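Mostmont households to get food waste caddies from December

Households in Mostmont will be able to have their food waste collected separately from December, after the council agreed to extend a trial that has been running in the Lanz area.

The service will begin with 258 homes on the east side of the town, between the station and Deleck Road. Each will be given a small caddy for the kitchen, a larger lockable bin to put out at the kerb and a roll of liners. Collections will be made weekly, on the same morning as the recycling, and bins should be out by 6.30am.

Remzi Karabulut, who manages waste services for the council, said take-up in Lanz had been better than expected. By the end of the trial, 80 per cent of homes there were putting a bin out most weeks.

"People were worried about smells and about finding space for another container," he said. "We had a lot of calls in the first fortnight and very few after that."
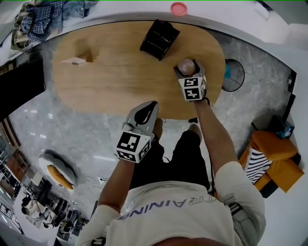 Cooked and uncooked food can both go in the caddy, including meat, fish, bones, bread, tea bags and coffee grounds. Plate scrapings are accepted, as is food that has gone out of date, provided the packaging is taken off first. Liquids such as milk and cooking oil are not. Residents have also asked about things that get left on the kitchen table at the end of the day, and the rule is the same for all of them: if it is not food, it stays out.

The waste will be taken to the Wondex plant, around 20 miles away, where it will be turned into gas and fertiliser. Until now it has gone to landfill with the rest of the black bag rubbish.

Flats with shared bin stores are not part of the first stage. The council said it was talking to landlords about where larger bins could be placed and hoped to include the first blocks in the spring.

Replacement liners will be free from the library and the leisure centre. A lost or damaged caddy will be replaced once at no charge. Black bag collections will stay fortnightly for the time being.

A drop-in session for residents will be held at Mostmont library, with room for 40 people, from 6pm. The date will be printed on the leaflet delivered with the caddies.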